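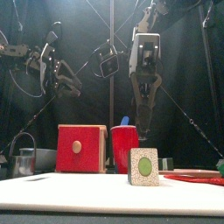 I own one good tool drawer and four bad ones, and the bad ones have been winning since we moved to Brovcombe. So when Shahla Nikzad announced that October was going to be the month of Finishing Small Things, I signed up before asking what it involved. It involves finishing small things. There is a spreadsheet.

My small thing is a board. I've been fussing with boards since spring, when I decided that the desk in the back room needed somewhere to stand pens, dowels, rulers and the glue brushes I keep washing badly. A normal person would buy a desk organizer. I looked at one from Wareck that came to 158 dollars before shipping, and it had a lid, and I couldn't work out what the lid was for. I closed the tab and went to find some wood.

Since then I have learned a fair amount about holes. A hole should be a little bigger than the thing that goes in it. Glue should go in the hole and stay there, and it has never once done this for me. Ljubica Vukčević, who can cut a mortise while holding a conversation, told me to put the glue on the stick. I said I'd been putting the glue on the stick. She looked at my sleeve for a while and said nothing further.

My other habit is stopping to tidy at the exact moment the work gets going. Cups are the trouble. Give me a cup and I will put something in it, and then it's a pen cup or a brush cup, and I need another cup for drinking out of. Senad Gashi claims you can tell how long a person has lived in a house by the number of cups that are no longer available for coffee. I'm on my second shelf.

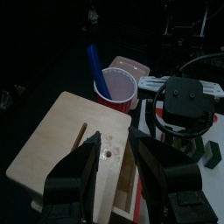 Board, stick, red cup. The blue rod lives in the cup now, apparently.

I keep meaning to sand those brown stains. I did buy sandpaper, a variety pack from Baird, and used the 300 grit first because it was on top. Don't do that. You can rub away for a whole Wednesday evening and end up with a very smooth stain.

The current thinking, if I can call it that, is a row of sticks to hang tape rolls on. I own a lot of tape. Fitzgerald Holloway says I should oil the wood before anything goes in it, and Jasmina Obradović says after, and they've both sent me links. I've read neither. Shahla's spreadsheet has me down as "in progress," in yellow, and she would like to know when she can make it green.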